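Textiles and Daily Life, Unit 6: Why Cloth Wrinkles
Notes by Kelly Catterall
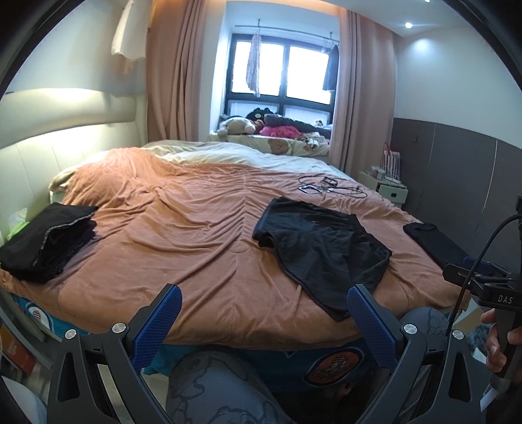 Last time we got as far as the fiber itself, and now comes my favorite part of the whole course, the crease! Cotton and linen are mostly cellulose, long chains held to one another by hydrogen bonds. Bend the fabric, add a little moisture or body heat, and some of those bonds let go and form again in the bent position. The fold is now the shape the cloth "remembers." Ironing uses the very same trick in reverse (steam loosens the bonds, pressure flattens, cooling sets them).

Wool behaves differently. Its fibers have a natural crimp and spring back, so a wool jacket hung overnight often looks better by morning. Polyester hardly takes up water at all, but get it hot enough and it will hold a pleat for years.

Terms to know: cellulose, crimp, recovery angle, heat setting.

For the lab, bring one cotton scrap and one wool scrap, each big enough to fold twice. Rommel Sison will have the weights ready. Read pages 269 to 277 first, and please look hard at the recovery angle diagram, it's a beauty.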